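Dramberg Office 21 refurbished desktop: a review after four months of use

I bought this computer in April, when my old laptop could no longer open my accounting file without a long wait. I run a small translation business from home with one colleague, Kulap Ratanaporn, and we need a machine for text, spreadsheets, mail and video calls. We do not play games and we do not edit film. Please read my review with this in mind.

The seller is Dramberg, a small firm that takes back desktops from offices, cleans them, tests them and sells them again with a new drive. I paid 562 dollars with the keyboard and the longer warranty. Without these two things it would be 100 dollars less. For a used computer this is not the lowest price. I found similar offers from private sellers for much less, but they gave no warranty and they did not answer my questions about the memory.

Delivery and packing

The box came on the day that was promised. Inside was thick foam on all sides, a power cord, a paper with test results and a short guide. The guide is written for people who never opened a computer, and I was glad for it. One page shows how to remove the side panel, another shows where the memory goes. The print is small — I had to take my reading glasses — but the steps are correct and in the right order. 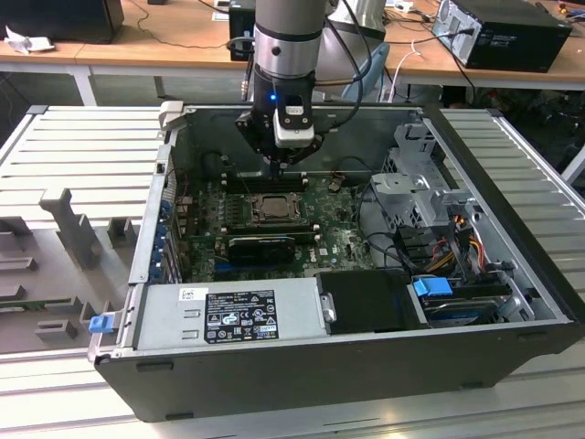

Can an owner add more memory without losing the warranty?
According to Dramberg's terms, the warranty stays valid if you use memory of the type listed in the guide and do not damage the parts around it. I asked them also by mail, and Joar Nordin from their support confirmed it the next morning.

So I added memory myself in the second week. It took me 30 minutes, and most of this time I was reading the same page again to be sure. The clips of the slots are stiff. I pushed carefully on both ends until they closed. The computer started normally and showed the right amount.

Daily work

The speed is good for our kind of work. My translation program, Arow, keeps a large database of old sentences, and searching it was painful on the laptop. Now the result comes before I finish my coffee sip. I usually have many browser tabs open, two dictionaries and one long document, and I do not notice any slowing.

Noise is the weak point. In the morning the computer is quiet, but in a warm afternoon the fan becomes loud enough that Kulap asks me on calls what this sound is. I moved the tower from the desk to a low shelf, with free space behind it, and this helped. It did not solve the problem fully.

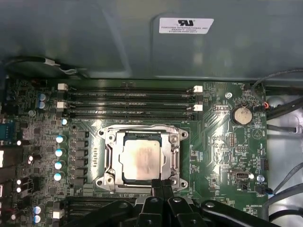 Processor area and memory slots with the side open.

The ports are placed well for me, with two on the front where I need them for the headset. I would like one more. The power button is flat and hard to find by touch, and twice I pressed the wrong thing in the dark. The surface of the case also takes fingerprints very easily, so keep a dry cloth near.

Support and warranty

In June the computer refused to wake from sleep. I wrote to support in the evening and expected a standard letter. I received instead four clear steps, and the third one (a setting in the power menu) fixed it. The problem did not come back. For comparison, I had a Plotcombe desktop before the laptop, and for that one I waited nine days for an answer which was about a different model.

One thing I did not like: the warranty card must be registered on the website inside the first month, and this is written only on the back of the test paper. I found it by accident. Put it on your calendar when the box arrives. 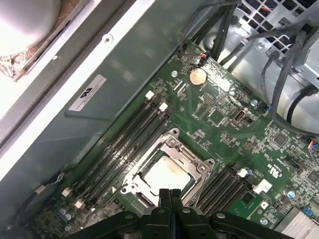

Vilgot Backlund
Contributing reviewer, home office equipment

Who should buy it? I would recommend it to a person who works mainly with text and numbers, wants a real desktop and is a little afraid of private sellers. If you need silence, for example for recording voice, look for another model or ask Dramberg about a different fan. They offer one for this case, but I did not try it, so I cannot say if it is worth the money.

My rating is four out of five. I take one point away for the fan and the hidden warranty note. I am keeping the computer, and Kulap has ordered the same one, without the keyboard.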